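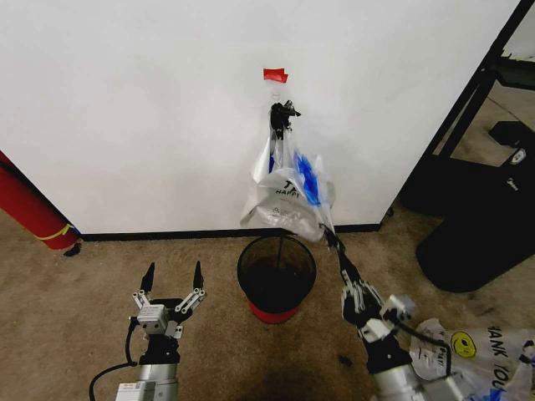
Notes on the Mostport Reading Room, After One Year

Readers of this blog have asked for an account of the first year of the reading room at Mostport, and the end of June seems a suitable time to provide one. The views below are my own and do not represent those of the library board.

The room opened with 1540 books, most of them transferred from the Cledham branch when it closed. The transfer was arranged by Nusrat Ghauri, and the catalog was prepared by Nazmiye Uysal over the winter. Both tasks took longer than planned. The Cledham records listed many titles under the name of the donor and gave no author, and each of these had to be checked against the shelf. A total of 76 titles remain without a proper entry. They may be read in the room but may not be borrowed.

Opening hours were the subject of much correspondence. The original schedule closed the room at 4 p.m., which excluded most people who work in town. Evening hours were introduced in the spring and will continue. Patrons who prefer a quiet table are advised to come before noon. The space is modest and carpeted throughout, and sound does not carry far, but the tables near the door are used for tutoring and conversation there is permitted.

The local history shelf deserves separate mention. It holds 19 volumes on Plillik and the river parishes, including the two-part survey of mills that I discussed in an earlier post. The second part lacks its map. Kaan Çınar has written to the Polat collection to ask whether a copy may be made, and a reply is expected after the summer break.

Loans are for three weeks and may be renewed once. Renewal by telephone was discontinued in the spring. Requests for new purchases should be made in writing and should include the title, the author, and the edition wanted. Large print requests are considered first.

I will post the revised list of periodicals when it has been approved.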